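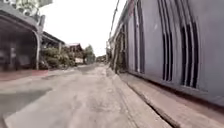
# How to contest a speeding ticket by mail

You can fight a speeding ticket in Halliday County without going to court. The process is called a written hearing. You send in a form and your evidence, the officer sends in a statement, and a hearing officer reads both and decides. It costs nothing to ask for one, but you do have to post the fine first. If you win, you get it back.

Last updated September 2022.

## Before you start

Check the front of the ticket. A written hearing is open to you if:

- the box marked "Infraction" is checked
- you were cited for less than 100 mph
- there was no crash
- the due date has not passed

If the "Misdemeanor" box is checked, stop reading and call a lawyer. You have to appear in person for those, and missing the date can lead to a warrant.

## Step 1: Ask for the form

The form is number 144, Request for Written Hearing. Pick one up at the clerk's window in Stando or print it from the county site. The Evivo branch office takes payments but does not stock forms.

## Step 2: Request the officer's notes

Send a short letter to the agency that wrote the ticket. Give the citation number and ask for:

- the officer's notes
- the calibration record for the radar or laser unit
- the speed survey for that stretch of road, if there is one

Keep a copy of the letter. Agencies can be slow, and if you hear nothing, you can attach your copy to the form to show that you asked.

## Step 3: Write your statement

Keep it to one page. Start with the date, time, road and direction of travel, then say what happened in order. Stick to what you saw and did.

A usable opening looks like this:

> I was driving north on Lultum Road in the right lane. The posted limit where I entered was 40 mph. I did not pass a lower limit sign before I was stopped.

Leave out your driving history, how much the fine hurts, and what you think of the officer. None of it helps. Be careful with lines like "I was only going a little over" - that is an admission, and it will be read as one.

## Step 4: Attach your evidence

Photos of signs, a simple map and dashcam stills are all fine. Print them on letter-size paper and write your citation number on the back of each sheet. The clerk does not accept phones, thumb drives or links.

If a sign was hidden by branches, photograph it from the driver's side of the lane as well as up close.

## Step 5: Mail it

Put the form, statement, evidence and a check for the full fine in one envelope. Use certified mail and keep the receipt. The packet has to arrive by the due date; the postmark does not count.

## After you mail it

Decisions usually take almost 4 weeks, longer in November when the office closes for the holiday. You will get a letter with one of three results: dismissed, reduced or guilty. Refund checks are mailed separately.

If you are found guilty, you can ask for a new hearing in person. The deadline is printed at the bottom of the decision letter.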